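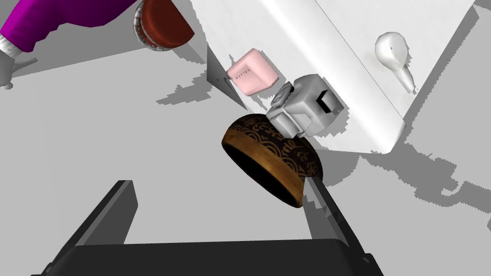
DRELLESSTEAD, 31 July 2026

Fatima Shezi has spent most of her working life on the space between a glaze and the clay underneath it. She runs the materials bench at Ernik, a small ceramics testing shop in Drellesstead, where potters and tableware makers send pieces that have crazed, shivered or leaked. Most of what she gets, she said, is a fit problem.

"Glaze is a glass, and the body is something else," Shezi said. "Both of them shrink as the kiln cools, and they don't shrink by the same amount. You want the glaze to shrink slightly less, so that it ends up in compression. Glass is strong that way and weak the other way."

When the glaze shrinks more than the body, it is pulled into tension and cracks in a fine network. Potters call this crazing when it is a fault and crackle when it is wanted. Too much compression causes the opposite trouble: flakes of glaze come off at rims and handle edges, and in bad cases the pot splits.

Shezi does not put much weight on published expansion figures. They are calculated from the recipe, and she uses them only to compare one version of a glaze with the next. "The number tells you which way you moved," she said. "It doesn't tell you where you are."

Her own check is a thermal shock test. Pieces are heated in an oven, dropped into cold water, dried, inked and inspected, and the oven temperature goes up a step for each round. In January the shop finished a long run for Coetzee, a stoneware pottery that had changed clay suppliers. The run covered 834 bowls from 38 firings. Of those, 55 had crazed by the last round, and nearly all of the failures came from the same part of the kiln.

"The recipe was fine," Shezi said. "The bottom shelf was running cool, and the silica in the glaze wasn't fully dissolving there. They had already reformulated twice."

Coetzee has since slowed the last part of its firing and added a hold of six minutes at the top. Shezi would have preferred a longer one -- fuel cost was the objection -- and she has asked for another batch from the bottom shelf before she signs off on the change.

Delayed crazing is harder to catch. A porous body takes up moisture over months and swells by a very small amount, enough to put a borderline glaze into tension. A bowl can leave the pottery sound and craze in a cupboard. Ernik tests for this by steaming samples under pressure in a vessel called the Firkavo, which was built in-house and has had its door seal replaced more often than Shezi would like.

She was less interested in talking about decoration, though gold came up. Metallic bands are usually fired on at low temperature over a finished glaze, and she gets asked whether they cause crazing. "The extra firing can show you a problem you already had," she said. "The gold layer is too thin to do much by itself." Wear is the usual complaint there, along with the dishwasher.

For potters without a lab, Shezi suggested a freezer and a pan of boiling water, three minutes in the water after a night in the freezer, repeated until something gives or patience runs out. Use pieces from every shelf, she said, and write the shelf on the foot before firing.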